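Home | Files | Notes | About

**README - Matano, the bed-top sorting set**

2023-07-03 - by Refugio Quezada

Print this page | E-mail this page
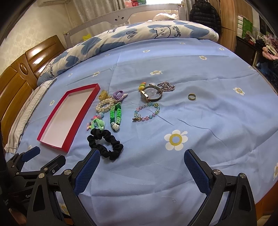
Hair things, beads and a watch on the daisy sheet, red box still empty.

Hi! Matano is my little collection of notes and pictures on sorting the small stuff that piles up in a bedroom (hair ties, clips, bracelets, chains - all of it). Cirilo Chávez helps me with the labels and argues with me about what counts as jewelry.

**What's in it**

There are 54 sorting rounds in 3 folders:

- `hair/` - scrunchies, ties, clips
- `wrist/` - watches and anything with beads
- `mixed/` - everything at once, my favorite!

**How I label**

I go by material first, then color. The big black satin scrunchie is `tie_satin_black`, the fuzzy lavender one is `tie_fuzzy_lavender`. The green loop with the white dog-head charm gets `loop_green_charm`, because Cirilo said bracelet and I said hair tie and we gave up. Pearl beads go under `loop_pearl` for the same reason.

**Known problems**

In 13 rounds the chains are all just `chain`, with no color. I redid the silver ones in March and the rest are still waiting. Also, 2 rounds in `hair/` have a watch in them - please leave them there, the index expects it.

Spelling fixes are welcome, send them to either of us.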